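Home | Patterns | Yarn | Makers | Shop News

One square at a time: Yu-ting Wan and the blanket that got away

9 April 2019
By the Disavwood Makers page 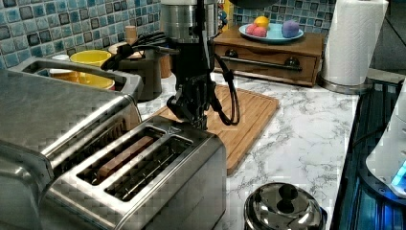
Yu-ting Wan started her scrap blanket with a carrier bag of sock yarn leftovers and no plan at all. "I wanted something to do with my hands that I could put down when the kettle boiled," she says. Most of the early squares were knitted at the kitchen counter over breakfast, and she reckons you can get through half a row while a slice of bread is standing in one slot of a four-slice toaster. "People say they haven't got time to knit, and I say, do you eat toast?"

The blanket now has 164 squares, all worked corner to corner in garter stitch, and it is glorious! There's mustard next to plum, a speckled green that pops up all over the place, and one very loud orange stripe she nearly left out. Every square starts with a single stitch, grows to 69, then shrinks back down again.

"I tried a smaller one first and the joins drove me mad," she says. "Bigger squares, fewer ends. I still had a lot of ends."

She picks up along the edge of the last square and carries on from there, so there's no sewing up. Her needles are an old metal pair from Illard, slightly bent, and she won't hear a word against them. Most of the yarn came out of her own stash, but the deep blue is Doltex four-ply and the cream is from Pešek – bought in September, when she ran out of anything pale and the whole thing was starting to look a bit gloomy.

Does she ever rip back? "All the time. I did a whole strip of 13 with the colours too close together and it just looked like mud. I pulled it out in front of the telly and felt much better."

The border is next. She has swatched a plain i-cord and a little picot edge, and is leaning towards the picot, though it eats yarn. I'd go for the picot too (I held the swatch and didn't want to give it back).

For anyone tempted to begin, she suggests weighing your leftovers and keeping the darkest colours in a separate bag, so you have to choose them on purpose. "And weave in as you go. I didn't, and I had a whole week of it."

She already has yarn put by for a second one, all greys and pinks this time, with smaller needles and a softer drape.

Print this page | E-mail this to a friend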